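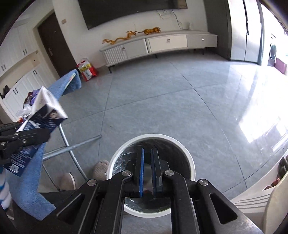

*Tissues and the white bin*

# Cloth handkerchiefs: who has switched, and what are you sewing them from?

**Trollwood Sewing & Mending Board > Everyday Projects > Thread 1119**

---

**hemstitch_svenja** wrote:

Okay, I am completely gone on handkerchiefs and I need people to talk to about it, so you get to be those people!

I started in November with a worn-out cotton shirt of my dad's. The collar was shot and both elbows had gone through, but the back panel was still lovely, that soft washed-a-hundred-times cotton you can't buy new. I got four squares out of the back and one skinny one out of a front panel. Pressed a narrow hem, stitched it on the machine, and that was it. By the end of the week I'd cut up a pillowcase too.

I now have 14 of them in a drawer and I'm only getting more excited. They're so quick (you can do one while the pasta boils, if you've already cut it) and they're such a good place to try a stitch you'd be scared to put on a blouse. I've done a feather stitch, a tiny scalloped edge that went wrong at one corner, and a hand-rolled hem that took me two evenings and is the nicest thing I have ever made.

What I want to know:

- What fabric do you use? I've been cutting up old stuff but I'm ready to buy some.
- What size? Mine finish anywhere from 10 inches to whatever the scrap allowed.
- Rolled hem by hand, or life's too short?

— Svenja Rainer

---

**bjak_quilts** wrote:

Welcome to the rabbit hole! Barbara here, hankie maker for years and years.

Cotton lawn, cotton lawn, cotton lawn. It's fine enough to fold into a pocket without a lump and it gets softer every time it goes through the wash. I buy mine off the end-of-bolt shelf at Prunis, where you can sometimes get half a yard of something gorgeous for the price of a sandwich. Take anything sold as quilting cotton with a grain of salt. It's wonderful for quilts and a bit like blowing your nose on a tablecloth until it has been washed many, many times.

Size: I cut mine at 15 inches for men and 12 for me. A quarter inch goes into the hem on each side, so they finish a bit smaller.

And yes to hand rolling, always. Put a movie on!

---

**kwei_mends** wrote:

I love seeing a thread like this, and I'm going to disagree with Barbara right away. Linen. Handkerchief-weight linen drinks up so much more than lawn does, and it dries fast on the line. I inherited a stack of linen ones from my grandfather and they're older than I am. A couple have darns in them, really beautiful darns, and they still get used.

It does cost more. I won't pretend otherwise. But you need so little of it! One yard of wide linen makes a whole family's worth.

Kam-wah

---

**bjak_quilts** wrote:

> Handkerchief-weight linen drinks up so much more than lawn does

Kam-wah, I'll give you the drying time. But new linen is scratchy and a sore nose in February will not thank you. Your grandfather's have had decades to soften up. Svenja's would be starting from zero.

---

**kwei_mends** wrote:

Wash it hot three times before you cut. You have to preshrink it anyway. Then dry it with the dryer on low and take it out a little damp. I promise it's soft. I'll mail you one and you can tell the board what you think.

---

**bjak_quilts** wrote:

Deal. I'll mail you a lawn one back, with violets on it.

---

**pocketful_of_pins** wrote:

Can I be the grump? I sew all kinds of things and I love old textiles, but I can't get past carrying a used one around in my pocket. When I have a real cold I want a box of tissues and a trash can next to the bed. How do you all handle that part?

---

**hemstitch_svenja** wrote:

Totally fair question, and I had the same worry! Mostly I use mine for the everyday stuff: cold wind, cutting onions, glasses that need a wipe, a kid with jam on his chin. For a proper cold I still keep tissues around. I don't see why it has to be one or the other.

---

**paochu_l** wrote:

I go all the way and use cloth for colds too. What makes it work for me is having plenty of them. One gets used, it goes straight into a small mesh bag on the back of the bathroom door, and I take a clean one. When the bag is full it goes into a hot wash with the towels. I never carry one for a second day.

Before I had enough, I hated it. Five is too few. With two dozen plain ones it got easy, and I mean truly plain, a straight machine hem and no decoration, so I don't feel bad about being rough with them. The fancy ones live in a different pile and go to weddings.

Pao-chu Lai

---

**pocketful_of_pins** wrote:

The mesh bag makes sense. I'm still keeping my tissues for when I'm sick, and I think that's the better choice if you share a house with somebody who catches everything. But I could see having one for summer. Pollen season here is awful and the paper ones leave lint all over my black shirts.

---

**melnychuk_b** wrote:

Bohdan here, I mostly lurk for the machine repair threads. My mother ironed handkerchiefs every Tuesday night, in a stack, still damp, with the radio going. I can smell it right now! She folded them in half, then in half again, then in thirds, so they sat flat in a jacket.

A question from a beginner. I've got an old Skinner straight-stitch machine that I cleaned up last winter, and it came with a tin of feet. One of them has a little curled scroll at the front. Is that the hemmer? I've tried feeding cotton through it and I get about two good inches, and then it spits the edge out flat.

---

**bjak_quilts** wrote:

Bohdan, that's your rolled hemmer, and you're so lucky to have the original! Tips, in no special order:

1. Cut your edge cleanly with a rotary cutter. Any fuzz and it chokes.
2. Spray starch. More than you think.
3. Finger-fold the first inch and put in a few stitches by hand, leaving long thread tails. Use the tails to pull the start into the scroll.
4. Hold the fabric a little up and a little to the left while you sew, and keep watching the scroll. If it starts looking thin, move your hand right back toward it.
5. Corners are horrible. Everybody's corners are horrible. Trim a tiny triangle off each corner before you turn.

Practice on strips first. I went through most of a bedsheet.

---

**kwei_mends** wrote:

Agree with all of that except number 5. I don't trim, I stop the hemmer an inch before the corner and fold the last bit by hand. Less risk of a hole. Lawn frays quickly once you nip it (linen does too, before Barbara says it).

---

**bjak_quilts** wrote:

I was typing it.

---

**melnychuk_b** wrote:

Starch! I never thought of starch. Going down to the basement to try it now.

---

**hemstitch_svenja** wrote:

Bohdan, please report back. I want to hear all about the Skinner.

Also I want to tell everyone that I went to the Kitberg remnant sale on my lunch break and came home with a yellow gingham, a navy with white pin dots, and a very thin stripe that I think is lawn but the bolt end was missing. It passes the see-your-fingers test. I have no self-control and I'm not sorry.

---

**paochu_l** wrote:

Pin dots are so good for this! They hide every wobble in a hem.

If you want to try hand rolling again, do it on the stripe. You can use the stripe as a guide on two sides and it keeps your stitches evenly spaced. I use silk thread and the thinnest needle I can still get a thread through, and I roll toward me with a slightly damp thumb. My last one took 171 stitches for a single side. Don't count yours. I only did it because my sister bet me I couldn't get past 150.

---

**pocketful_of_pins** wrote:

171 on one side and you'd blow your nose on it?

---

**paochu_l** wrote:

Gladly! It washes.

---

**melnychuk_b** wrote:

Reporting from the basement. Starch and the thread tails did it. I have one whole side, dead straight, with a roll so narrow I had to take my glasses off and look again. The second side wandered a bit. I'm on the corner now and Barbara is right that it's horrible, so I'm going to try it Kam-wah's way on the next one.

Thread tension on these old ones is touchy on thin fabric, by the way. If anybody else is getting a pucker, loosen the top a quarter turn and shorten the stitch. New needle too, size 60 or 65. I had a 90 in there and it was punching holes you could see.

---

**kwei_mends** wrote:

Great note on the needle. I'd stay with a 70 for linen, a 60 bends on me where the hems cross.

---

**hemstitch_svenja** wrote:

This thread has made my whole week. Cutting the stripe tonight, Pao-chu's method, damp thumb and all. And would anybody be up for a swap? One handkerchief each, any fabric, any hem, washed and pressed before it goes in the envelope. Wobbly corners welcome.

---

**paochu_l** wrote:

In!

---

**bjak_quilts** wrote:

In, obviously. Violets are already spoken for, so somebody's getting strawberries.

---

**melnychuk_b** wrote:

In, if it can be after I learn corners.

---

**pocketful_of_pins** wrote:

Fine, put me down. Cotton, please, and keep the linen away from me until Barbara gives her verdict.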